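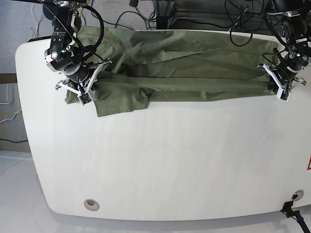 Re: [kondero-builds] Two arms and a cloth: how are you getting on?

From: Tanveer Ghauri
Date: Friday, July 26, 2019

Hello all,

Sorry for going quiet, it's been a busy month at Skasasgate and I've only had evenings on the arms. I'll answer the bits I can and leave the calibration question for somebody cleverer.

> Are you still trying to get both arms to hold the cloth at once? I got
> mine to pick up one end fine, but as soon as the second arm closes they
> start fighting each other and the Fivora drivers trip. Also, what cloth
> are you using? I started with a tea towel and I'm wondering if it's just
> too thin. And do you let the arms find the edge by themselves or do you
> put the cloth down in the same place every time?

Yes, still both arms! The trick with the fighting (well, what worked for me, no promises) was to stop telling both arms where to go. One arm leads and the other one follows with the stiffness turned right down, so if they disagree by a few millimetres the follower just gives way. Before that I had the same trips you're getting. My log from the worst evening is 3,312 lines long and most of it is the same over-current message again and again.

I can now get the cloth pulled fairly taut along the back of the table with both grippers at nearly the same height, and I'm stupidly pleased about that. The middle is still a mess of long creases and there's usually a flap hanging down towards me that I haven't got a plan for. I've tried lifting higher and letting it drop, and I've tried dragging it back across the table. Dragging is better on a smooth top, but then the rolled-up bit stays rolled up. If anyone has a decent way of shaking a cloth out with two slow arms, please shout.

As for the cloth, I went the other way from you. Mine's a green one with a bit of fuzz to it, and it stands up in folds when you push it about, so there's something for the fingers to get hold of. I'd bin the tea towel for now and come back to it once the rest works. A thin one lies so flat that you end up pinching the table.
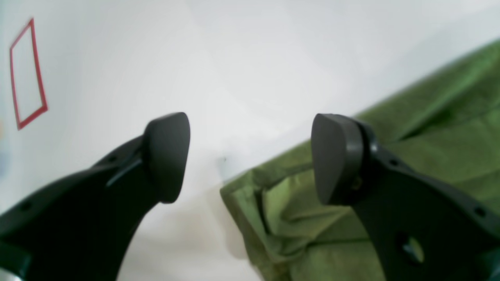
Finding the edge is where most of my time has gone. I do not put the cloth down in the same place, I drop it any old how, and the wrist camera has to look for a boundary between cloth and table. A pale top makes that much easier than the bench I started on. What I look for is a place where the edge curls up in a lip, like the one in the middle there, and then I bring the open fingers in so that one pad comes down on the bare table and the other on the cloth side. Go in at a long straight edge lying flat and you'll miss more than you catch. The red outline on the white is worth copying too if your camera mount drifts: I check that its corners land where they should before each run, and if they don't I stop and tighten things up.

I ran 349 attempts at the single-handed pick with the old settings before I changed anything, and I'd recommend doing something similar, boring as it is, or you'll never know whether a change helped. The Karpenko script on the list archive will do the logging for you. Watch out though, it writes over the old file if you give it the same name (ask me how I know).

Could you send me your driver current limits? I've got mine set low and I'd like to compare before I touch them. And have you got any slack in your wrist cable? Mine loops well out from the arm and I'm still nervous of it on the long reaches.

Cheers,
Tanveer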